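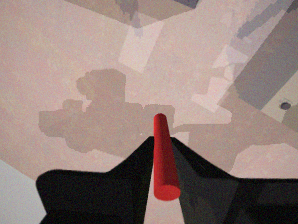

A red cylinder in a computer-rendered view

Cylinder

A cylinder is a solid shape with two flat, parallel ends and a curved side joining them. In everyday use the word nearly always means a right circular cylinder, whose ends are circles of the same size and whose side stands at a right angle to them. Cans, pipes, candles and drinking straws are common objects with this shape or close to it.

Parts and terms

Each flat end is called a base. The distance from the center of a base to its rim is the radius, and the distance between the two bases, measured straight across, is the height. The line through the centers of both bases is the axis. If the axis leans, so that it does not meet the bases at a right angle, the shape is an oblique cylinder. A tube with an open middle is called a hollow cylinder.

Volume and surface

The volume of a cylinder is the area of one base multiplied by the height. For a right circular cylinder, the base area is pi times the radius squared. An oblique cylinder with the same base and height has the same volume.

The curved side can be cut along its length and laid flat as a rectangle. One side of the rectangle equals the height of the cylinder and the other equals the distance around the base. The total outer surface is the area of this rectangle plus the area of the two bases.

A cylinder with a radius of 2 inches and a height of 20 inches has a volume of 80 times pi, or a little over 251 cubic inches.

Sections

A flat cut parallel to the bases gives a circle. A slanted cut that passes only through the side gives an ellipse. A cut parallel to the axis gives a rectangle. For the same reason a circular end seen at an angle looks like an ellipse in a drawing, and a cylinder drawn in perspective seems to narrow as it gets farther from the viewer.

Uses

Round tanks and pipes are widely used for holding and moving liquids and gases under pressure. The curved wall spreads the load evenly and has no corners where stress can build up. Flat-sided tanks of the same size usually need thicker walls or bracing.

Columns in buildings are often close to cylindrical, though many taper slightly toward the top. The market hall at Woststead has 147 round columns, all of them straight-sided. The town's older water tower is a plain upright cylinder with a shallow cone for a roof.

Rollers, axles and drums also depend on the shape. A cylinder rolls in a straight line on a level surface, while a cone rolls in a circle.

Related shapes

A prism has flat sides in place of a curved one. A capsule is a cylinder with a half sphere at each end. A cone has one circular base and comes to a point.

See also: Cone; Ellipse; Prism; Sphere

Last edited 2018-04-06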